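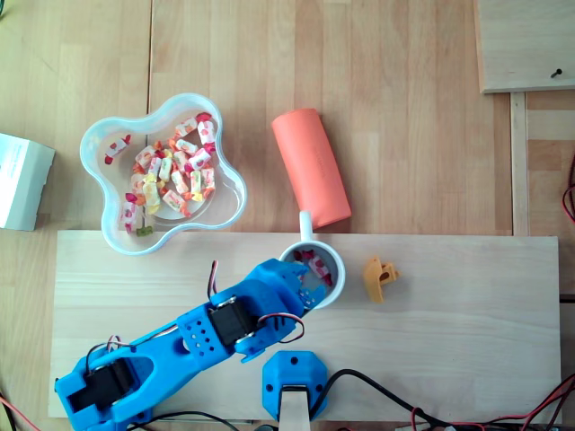

2 min read

Progress report to Telness: text mining of the Trarnby council minutes
30 Nov 2021

The second stage of the work is finished, apart from the older scans described below. The collection now holds 1496 sets of minutes, of which 1221 have been parsed into one row per agenda item. The remaining files were typed on the old letterhead and the text recognition mixes up the two columns. We have tried three settings on them and none is good enough to use yet.

Most of the hours went into cleaning. Councillors' names are spelled several ways, sometimes within a single meeting, and motions are numbered differently before and after the Zaugg ward was merged. Ivone Rangel wrote the matching rules and keeps the list of exceptions, which has grown to nearly 900 lines. We check a sample of each batch by hand before it goes into the main table.

The topic model has been run twice. The first run gave us a large topic made up almost entirely of apologies for absence and adjournment times, so we added those phrases to the stop list. The second run is easier to read. Roads, drainage and parking come out as separate topics, and library funding shows up clearly for the first time.
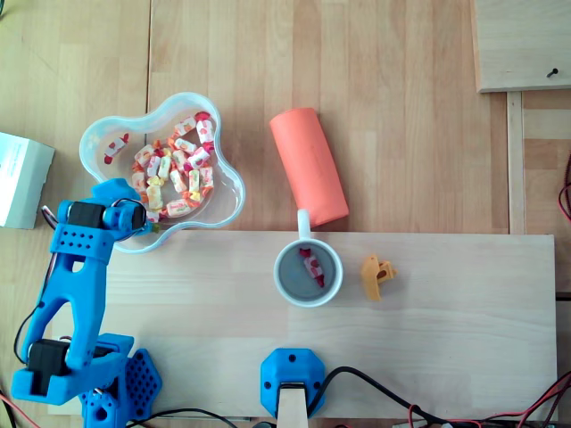

Consuelo Cortés read the draft topic labels and wrote back that "drainage" should be split, as the flood levy debates use the same words but belong with rates. We agree and will relabel before the next run.

Spending is within budget. The Brolance server was moved to the smaller plan once the text recognition jobs were done, and the saving has gone towards hand checking.

Work still to do:
Re-scan the 244 worst files at a higher resolution
Relabel topics and rerun the model
Write up the cleaning steps so the council can repeat them
Publish the table and the code

We expect to send the full table in February. The re-scanning depends on access to the records room – we have asked for two days and are waiting on an answer.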